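Jillow Swap Shelf – Frequently Asked Questions

What is the swap shelf?
It's a free exchange for craft and stationery odds and ends – ribbon, card, buttons, half-used sketch pads, all of it! You bring what you don't need and take home what you do.

Do I have to bring something to take something?
Nope. Come and have a rummage anyway, we love new faces.

How much can I take?
Up to 6 items per visit. A bundle of ribbon tied together counts as one.

When are you open?
From 4 pm until 7 pm at the Clurnska hall. In October we also open in the mornings, and that month is a blast (around 70 people came last year).

What can't you accept?
Paint, solvent glue, and anything with a blade. Yarn is very welcome, but please bag it first.

Do you take very small things?
Yes, please do! Single items are as useful as full boxes.
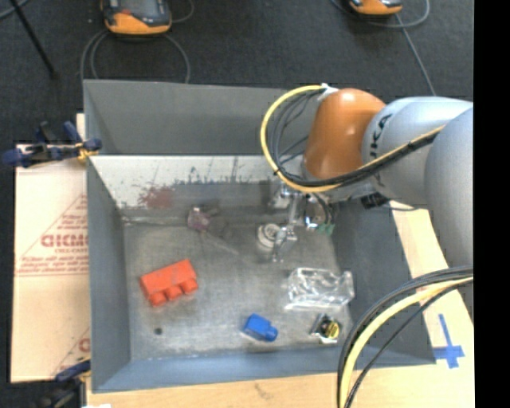 A small round white item in a gray bin.

Can I reserve something?
We hold items for 20 minutes if you ask at the desk. For bigger donations, leave a note for Enda Cronin and we'll get back to you.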